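## Garnmont adds artillery crews to its painted range

Garnmont has added two new sets to its range of painted metal figures. Both are gun crews, and both go on sale in October through the usual stockists and the Stavameck web shop.

The sets follow the line infantry that came out in spring and are made to the same scale, so the gunners will stand next to the older figures without looking too tall or too slight. 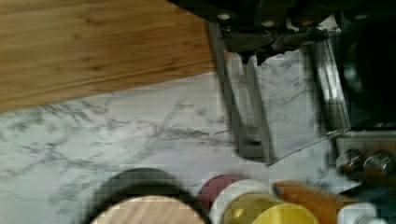
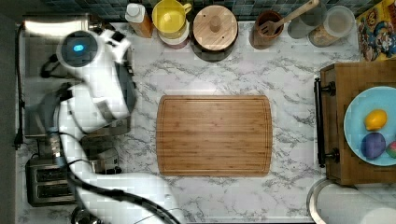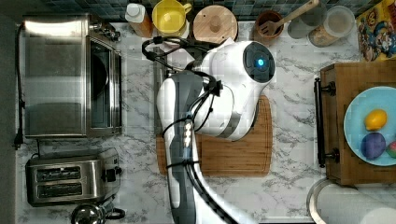 The first set is a field gun with a crew of three: a rammer, a gunner with a linstock and an officer with a telescope. The gun comes as a separate casting and the wheels turn. The second set has the same gun with the crew hauling it forward on ropes. Buyers who want only the gun can order it without the crew, but only in bare metal.

Paint is matt, as before. Garnmont tried a gloss finish on its cavalry last year and dropped it after collectors complained that the horses did not match the riders they already owned. Anyone who still wants gloss can apply a varnish at home, though the firm will not take back figures that have been varnished.

The coats are a darker blue than on the infantry. The maker says this is deliberate and follows the cloth samples it worked from. Some collectors may want to see the two side by side before they order, and Stavameck will have painted samples of both sets on its counter from Tuesday.

Each set is limited to 478 boxes. The number is written by hand on the underside of the lid, and there will be no second run in the same colours. A version in grey campaign dress is planned, but no month has been given for it.

Bases are thinner than on the infantry, with a plain green top and no scattered grass. This should please wargamers, who tend to fix figures to their own bases, but it does mean the rammer is a little unsteady on a soft cloth or a carpet. A dab of tacky wax under the front foot of the base holds him well enough on a shelf.

Orders placed with a deposit before the release will be sent first. The deposit is 20 per cent and can be refunded until the parcel is packed. Overseas orders go out by tracked post only - the firm stopped using the cheaper service when too many bayonets arrived bent.

Mercado, which carries the range in its two shops, will stock the first set only. It has also cut the price of the remaining Dollevel highlanders, now that Dollevel has stopped casting in metal and gone over to resin. Those boxes are mostly pipers and standard bearers, with very few of the kneeling riflemen left.

Spare parts for the new gun, including wheels, trail and ramrod, will be sold separately. They do not fit the older Garnmont siege gun, which has a wider axle. Replacement wheels for that gun are out of stock and the mould is being repaired.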